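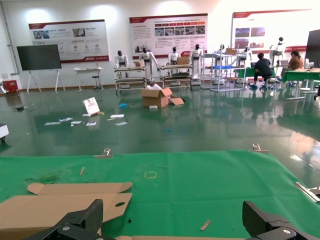
How to Start Seeds Indoors for a Balcony or Small Plot

Starting your own seeds takes a few weeks of attention and very little equipment. A windowsill that gets sun will do for lettuce and herbs. Tomatoes and peppers need more light than most windows give in early spring, so plan on a lamp for those.

These instructions are written for people with limited room: a balcony, a fire escape, a shared plot, a few pots by the back steps. If you have a greenhouse you can skip most of this.

What you need

Seed-starting mix (regular potting soil is too coarse for small seeds)
Small pots or cell trays with drainage holes
A tray to catch water
Clear plastic wrap or a clear lid
A spray bottle
Labels and a pencil
A lamp, if you are growing tomatoes, peppers or eggplant

Pencil holds up better than marker on labels. Most markers fade in the sun by the time you plant out, and then you have a row of tomatoes and no idea which is which.

When to start

Find the average last frost date for your area and count back. Tomatoes go in six to eight weeks before that date, peppers eight to ten. Basil needs six. Lettuce needs four and can go outside earlier than the rest. Squash, cucumbers and beans grow so fast that there is little point starting them early. If you want a head start, sow them indoors 3 weeks before planting and no sooner.

In Hultham we plant tomatoes out in the second half of May. The plots on the low side of town, near the Jedunska footbridge, get cold air at night and run a week behind everyone else.

Step 1. Wet the mix

Put the dry mix in a bucket and add warm water a little at a time, stirring with your hand. Stop when a handful squeezed hard gives up a drop or two. Dry mix put straight into pots sheds water off the top and leaves the middle dry.

Step 2. Fill the pots

Fill to just below the rim. Tap the pot on the table once or twice to settle it. Do not press it down with your thumbs.

Step 3. Sow

Read the packet for depth. If it doesn't say, bury the seed twice as deep as it is wide. Lettuce seed needs light to sprout, so scatter it on the surface and press it in lightly. Put two seeds in each cell. With old seed, use three.

If you don't trust a packet, test it first. Lay ten seeds on a damp paper towel, fold it over, put it in a plastic bag and leave it somewhere warm for a week. If fewer than half sprout, buy new seed.

Step 4. Cover and keep warm

Mist the surface and cover with plastic. Tomatoes sprout well at 70 to 80 degrees. The top of a refrigerator works, or a shelf over a radiator if it doesn't get too hot. Check every day. Take the plastic off as soon as you see green, even if only half the cells have come up.

Step 5. Light

Move the seedlings under the lamp the same day. Hang it 3 inches above the leaves and raise it as they grow. Give them 14 to 16 hours a day, on a timer if you have one. On a windowsill, turn the tray every morning. Long pale stems that lean mean too little light.

Step 6. Water from below

Pour water into the tray, wait half an hour, and tip out what's left. Let the surface dry a little before you do it again. Seedlings that fall over at the soil line have damping off, a fungus that likes wet soil and still air. Throw those out, water less, and run a small fan on low in the same room.

Step 7. Thin and pot up

When each seedling has its first true leaves, snip the weaker one in each cell with scissors. Pulling it disturbs the roots of the one you want to keep. Move tomatoes to bigger pots when they are 3 inches tall and bury the stem up to the lowest leaves. Peppers go in at the same depth they were before.

Start feeding now with liquid fertilizer at half strength, once a week.

Step 8. Harden off

Plants raised indoors burn and snap outside if you rush them. Put them out in the shade for an hour the first day, two the next, and work up to a full day over a week to ten days. Bring them in if it's windy. Leave them out overnight only when it stays above 50.

How many to grow

Fewer than you think. A plot 5 feet by 10 has room for four tomato plants, a row of lettuce and some herbs. A packet can hold 33 seeds or 100, and there is no need to sow them all. Fold the top over, put the packet in a jar with a lid, and keep it in the refrigerator. Tomato seed stored this way lasts four years or more. Onion and parsnip seed is best bought new every year.

Extra seedlings can go to the swap table at the Colia Street garden, Tuesday evenings in May. Please label them.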